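Search this repository
Go

# gruber-dyes

Home dye recipes for cotton and linen, kept as plain CSV so anyone can sort, fork and fiddle with them. I love this stuff and I'd be thrilled if you sent me yours!

## What's in it

- `recipes.csv` – 350 rows, one per dye bath
- `plants.csv` – 22 plants, with common names and where I picked them
- `mordants.csv` – alum, iron and a few oddballs

Colour names are my own. "Gronen" is the grey-green you get from nettle with a pinch of iron, and it's my favourite thing in the whole set. "Savotov" is a brown that began as a failed purple.

## Columns worth knowing

`bath_temp` is in Celsius and never goes over 60. `soak_min` runs up to 40 for the quick baths, and overnight soaks are marked `N`. Blank means I forgot to write it down (sorry, mostly November).

## Fabric notes

- Linen takes iron fast, so go easy.
- Terry drinks up far more dye than flat cotton. Weigh it first. Pale greens tend to look greyer along a fold, so judge the colour with the towel opened right out.
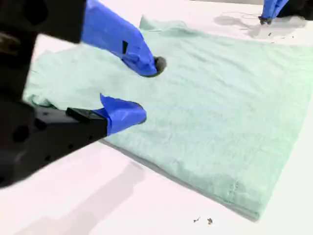
- Old bedsheets are brilliant for test strips.

## Adding a recipe

Open a pull request with one row per bath. Kilian Haslinger merges them on Tuesday evenings. Odd plants very welcome – the weirder the better!

## Licence

CC BY 4.0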